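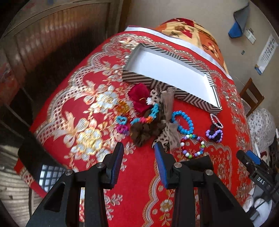

3.2 Storage of small accessories

Households in Ornton and Trinder logged 2629 small items over 20 weeks. Hair ties and clips were the largest group and the one most often kept without a fixed place. Most homes used a reused box or its lid -- seldom a drawer (Figure 4).
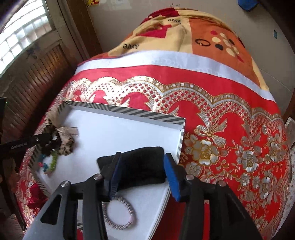
One respondent in Trinder told us that a drawer only hid things from her, and that she bought the same clips twice before she went back to an open box. Similar remarks came up in five other interviews. Of the items logged, 466 were reported lost at least once, and fabric hair ties made up around half of these.
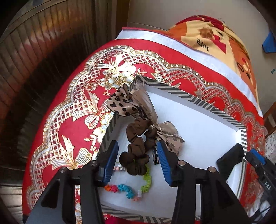 Figure 4. Hair accessories with an open box. Source: Duman and Bitetti household survey, March.

Losses were lower where the container stayed open and in one room. We did not record container size, so its effect can't be separated from that of location.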